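Bench rules for a small arm at home

The arm will do exactly as it is told, so most of these rules are for the person telling it.

Rehearse every new job in simulation first. A crash in there costs you a sigh. On the bench at Zurnimwood it cost Assunta Pace a jar of 400 washers, and we still find them in April.

Bring the finger in slowly once it is near the thing you want. Ours drops to 3 per cent speed for the last stretch, and yes, you may make tea.
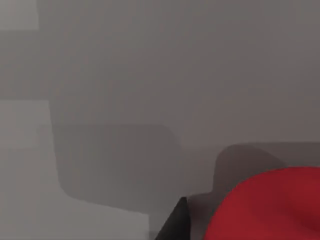
Page last changed: 3/21/19

With a red, rounded thing this close to the dark fingertip, check the gap before you close. Shadows on a plain grey surface make poor guides to where an edge is – use the numbers.

Other house rules:

Keep the stop button where your hand falls, and keep mugs off it.
Sleeves up, hair back, cat out.
Write down the grip setting that worked. "Medium-ish" is not a setting.
Nobody reaches in while it is moving, including whoever wrote the program.

Iso is the name of our rule folder, which has confused at least one visitor who expected the proper standards. Read those as well – ours fits on a fridge door.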